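What Is a Blog?
Cleltorell Kids Explain Pages
Ages 8 and up
12 Oct 2018

A blog is a website that someone adds to again and again. Each new piece is called a post. The newest post usually goes at the top of the page, and the older ones move down. If you keep scrolling, you go back in time.

The word is short for "weblog." A log is a record of what happened and when. Ships have logs, and so do some science projects. A weblog is a log kept on the web. People got tired of saying the whole word, so it became "blog." A person who writes one is a blogger, and writing one is called blogging.

What do people blog about?

Almost anything. Some blogs are about one subject, such as knitting, trains, or looking after guinea pigs. Others are about a person's everyday life: what they cooked, how they painted the spare room, which shoes they would like to buy. These are often called lifestyle blogs. A lifestyle blog can have a recipe on Monday and a list of favorite books the next day.

A class can have a blog too. One class at Metham Elementary started theirs in May with a post about bean plants. By the end of the school year they had written 16 posts. Most were short. The longest one was about a field trip, and it took 3 students to write it. 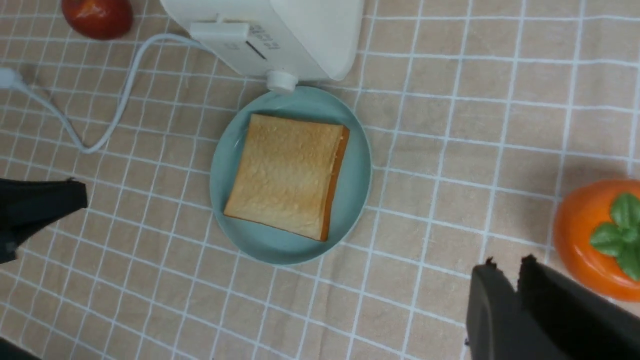
A post can be any length. It might be a single sentence, or it might take you ten minutes to read. Most posts have the same parts, though, and once you know them you can find your way around nearly any blog.

The parts of a post

Title. The title tells you what the post is about. "My Blue Scarf Is Finished" is a better title than "News," because a reader can tell what they are going to get.

Date. The date tells you when the post was put up. Look for it before you trust what you read. If a blog says the swimming pool is free on Saturdays, and the post is 8 years old, you should check with the pool.

Body. The body is the main part, with the writing in it. It may have pictures or a video as well.

Tags. Tags are little labels, usually at the bottom. A post about making soup might have the tags "soup," "winter," and "easy." When you click on a tag, the blog shows you all the posts that have the same label. Tags work a bit like the signs on library shelves, except that one post can be on several shelves at once.

Comments. Many blogs have a box under the post where readers can write something back. There is more about comments further down.

How does a post get onto the internet?

A blogger types the post into a special program or website. It looks a lot like the programs you use for writing at school. While the post is being written, it is called a draft, and only the blogger can see it. The blogger can fix the spelling, change the title, or leave it alone for a week.

When it is ready, the blogger presses a button marked "Publish." The post is then stored on a computer called a server. A server is switched on all day and all night, and its job is to send out web pages when people ask for them. When you click on a blog, your computer asks the server for the page, and the server sends it – usually in less than a second.

The server could be in your town or on the other side of the world. You can't tell by looking at the page. 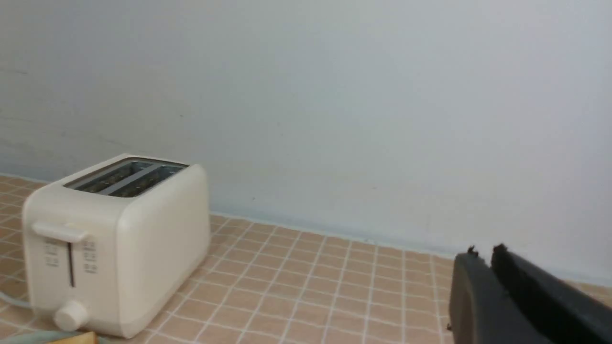

A two-slice toaster on a tiled countertop.

What are links for?

Bloggers read other people's blogs. When they find something they like, they often put a link to it in a post. A link is a word or picture that takes you to another page when you click on it. On many pages the linked words are underlined or a different color.

Some bloggers do this on a regular day. They might collect links all week and share them in one post, with a sentence or two about each. This is sometimes called a roundup. Readers find new blogs this way, and the bloggers who are linked to may get new readers.

It is polite to say where something came from. If a blogger likes a drawing on someone else's site, they should ask before copying it. They should also give the name of the person who made it. This is called giving credit. You do the same thing when you list your books at the end of a school report.

What are comments for?

Comments let readers talk to the blogger and to each other. A reader might ask a question, say thank you, or point out a mistake. A good comment shows that you read the post. "I tried this with red yarn and it worked" is more useful than "nice."

Some comments are not from real readers. They are sent by computer programs to thousands of blogs at once, and they are called spam. A spam comment may say "Great post, I love your site!" and then have a link to a shop. It doesn't mention anything that was in the post. Don't click on links like that.

To keep spam and rude messages away, a blogger can read every comment before it appears. This is called moderating. If you write a comment and it doesn't show up right away, it may be waiting to be checked.

Do bloggers get paid?

Most don't. They write because they like it. Some bloggers with a lot of readers earn money from ads on the page. A company may also send a blogger something free, such as a lamp or a pair of boots, and ask for a post about it. The blogger should tell readers when this happens. Look for words like "ad," "sponsored," or "gift."

Can I have a blog?

You need a grown-up's help. Many blogging sites have a rule about how old you must be to sign up. Ask a parent or teacher to look at the rules with you. A class blog or a family blog is a good way to begin.

Before you publish anything, remember these rules:

Don't give your full name, address, phone number, or the name of your school.
Ask people before you put up a picture of them.
Don't write anything about someone that you would not say to them.
Show the post to a grown-up first.

You can also practice on paper. Take a notebook and write a post on each page, with a title, the date, and 2 tags. Leave space at the bottom and ask a friend to write a comment.

Words to know

Archive: the place on a blog where old posts are kept, often sorted by month.
Draft: a post that has not been published yet.
Publish: to put a post where other people can read it.
Server: a computer that stores web pages and sends them out.
Spam: unwanted messages sent to many people at once.

More in this series: What Is a Search Engine? – What Is a Password? – Who Makes Emoji?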